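Winter coat shopping, part two

I went back to Samonte in February for the clearance rack. The gray wool coat I wanted was down to $38, but only in a small. I got two pairs of lined gloves and a flannel sheet set instead.

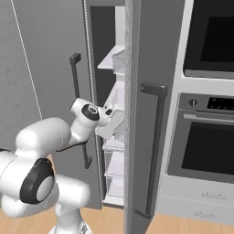
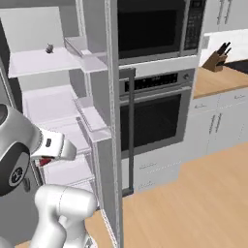
The sheets washed well and didn't pill. The gloves run tight, so size up. Shipping is free over $200, and I never get near that. Returns are 15 days with the tag on. I'll check the Larnix outlet next for boots in a 9.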